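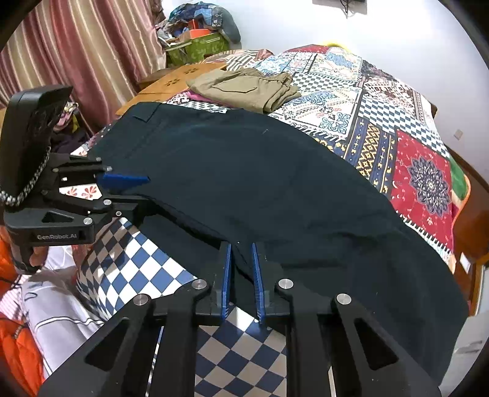
Lernside to buy 75 hand-held grippers for laundry folding work

Lernside, which trains home robots to handle clothes and bedding, plans to buy 75 hand-held grippers this year and has put off a decision on robot arms until next spring.

The budget, approved in June, covers the grippers, spare finger pads, storage cases and 13 charging stations. The company currently has 161 grippers in use, all of them worked by people in ordinary bedrooms and living rooms. The recordings are used to teach software how to fold trousers, shirts and towels.

Spare parts take up a larger share of the money than before. Finger pads wear down quickly on heavy fabric, Lernside said in a note to suppliers, and last year's order ran out early. Crews in two cities shared tools for several weeks while they waited for a second delivery.

Staltel, the firm that handles Lernside's purchasing, asked for bids on two lots. One covers the grippers and the other covers parts and repairs. Splitting the order should let smaller repair shops bid -- something they could not do under the previous contract, which required one seller to supply everything.

The delay on robot arms follows a trial at the company's Xue site. Two arms were tested there on folding tables. Lernside said they worked well enough on towels but needed too much floor space for most homes, and that installation cost more than planned. It will look at prices again after the Zorkulus project, its long-running trouser folding program, reaches 800 hours of recordings.

Bidders must include the cost of training and a two-year repair plan in their price. They also have to state how long a replacement takes to arrive, and late deliveries will carry a penalty.

Bids close at 5 p.m. on the last working day of August. Delivery is expected in two batches -- the first in October and the rest before the end of the year.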